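4.2 Planning the purchase of a small conveyor cell

We came to the question of money rather late, I'm afraid, and I suspect we have plenty of company in that. Most papers on small automation cells give the price of the arm, perhaps the price of the gripper, and then move straight along to results. When our own group sat down in May to write the equipment plan for the second cell, we found that the first one had left us with a very nice folder of arm quotations and hardly anything on paper for all the rest. What follows is our attempt to do it properly the second time, and we hope it saves some other lab a few long afternoons.

We asked two suppliers, Gasow and Dirkard, to quote on the same short list: one belt conveyor with an aluminum side frame, one two-finger gripper, a wrist camera, and spare finger pads. The quotations were hard to compare at first -- Gasow folded the mounting hardware into the conveyor price, while Dirkard listed every bracket on its own line -- and Marijke Stevens spent the better part of a week putting them into one common sheet. Once that was done, the two offers for the belt itself differed by only $77, and the choice came down to delivery time and to how patiently each firm answered our questions.

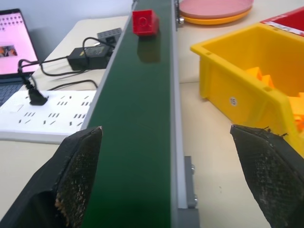 Figure 2. Conveyor work with a red block on the belt, seen from the wrist camera.

Our budget sheet has three parts, which we call fixed, wearing and surrounding. The fixed part is the easy one, and it holds the arm, the belt and the camera. The wearing part is where our first plan went most wrong, for we had put in no money at all for finger pads, and anyone who looks at the worn, dusty pads in Figure 2 will understand why they now have a line of their own. We order them from Jansen in packs of 2 and keep a spare pack in the drawer. The surrounding part takes in the tables, the storage bins, the power strip and adapters beside the belt, and the laptop, and it is a humble list that nobody enjoys writing. For the second cell it came to $1,357, and we had set aside $100. We paid the difference out of travel money, and there was some grumbling over that, quite fairly.

We also learned to ask what a lab already owns before asking what it needs. Objects for handling were nearly free to us, as toy blocks and plates will do very well for pick-and-place work, and the planning tool we used, Jenora, lets one mark such items as borrowed so that they stay on the list without adding to the total. We would urge readers to keep them on the list all the same. Borrowed things go home eventually, and a later budget will have to find room for them.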